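행사 하루를 통째로 '대화'에 쓰는 이유
스포츠 토크 행사 '간도르스테드' 운영 담당자 인터뷰

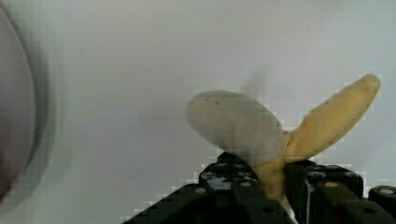
선수 옆자리에 기자를 앉히다

간도르스테드(Gandorstead)는 선수와 스포츠 기자, 팟캐스트 제작자가 한 무대에 앉는 일일 행사다. 올해는 5월에 플레스트홀름(Plestholm)에서 열린다. 주최사는 지역 스포츠 매체 프룬도(Prundow)다. 행사 운영 담당자를 개막 준비가 한창인 사무실에서 만났다.

올해 세션은 모두 14개다. 작년까지는 발표가 중심이었지만 이번에는 발표 순서를 전부 뺐다. 담당자는 "발표를 하면 선수들이 구단에서 준비해 준 원고를 읽는다"며 "관객 설문에서도 질의응답 시간이 짧다는 의견이 가장 많았다"고 말했다. 한 세션은 50분이고 절반을 객석 질문에 쓴다.

섭외는 쉽지 않았다고 한다. 시즌 중인 종목은 구단 허락을 받아야 하고, 은퇴 선수는 방송 일정과 겹치는 경우가 많다. "처음 명단에 올린 사람 가운데 상당수가 바뀌었습니다. 대신 2부 리그 선수와 심판 출신이 들어왔어요. 심판 세션은 신청이 제일 빨리 찼습니다."

좌석은 늘리지 않았다

본 행사장은 1000석까지 받을 수 있는 시설이지만 프룬도는 그중 작은 홀만 빌렸다. 일반석은 200석이다. 더 큰 홀을 쓰자는 의견도 내부에 있었다.

"객석이 멀면 질문하는 사람이 줄어듭니다. 재작년에 큰 홀에서 해 보니 마이크가 뒷줄까지 가는 데 시간이 다 갔어요. 표 수입은 줄지만 올해는 이 규모로 갑니다."

현장에 오지 못하는 사람을 위해 음성은 전부 공개한다. 녹음과 편집은 오디오 제작사 자카리아스(Zacharias)가 맡는다. 영상 중계는 하지 않는다. 카메라가 없을 때 선수들이 부상이나 계약 이야기를 더 편하게 한다는 것이 담당자의 설명이다. 공개 전에 출연자가 자기 발언을 한 번 확인할 수 있고, 삭제를 요청할 수 있는 기한은 일주일이다.

신인 필자 공모

올해 처음으로 신인 필자 공모도 열었다. 경기 결과 기사를 뺀 스포츠 글이면 종목 제한이 없고, 모두 138편이 들어왔다. 축구와 야구가 많았지만 동네 탁구장이나 고교 조정부를 다룬 글도 있었다고 한다. 당선작은 행사 당일 오후 4시에 무대에서 필자가 직접 낭독한다.

내년 계획을 묻자 담당자는 아직 정해진 것이 없다고 했다. "장소 계약이 올해까지입니다. 행사가 끝나고 정산을 해 봐야 날짜를 잡을 수 있어요."

일반석 예매는 프룬도 홈페이지에서 한다. 학생은 현장에서 학생증을 보여 주면 차액을 돌려받는다.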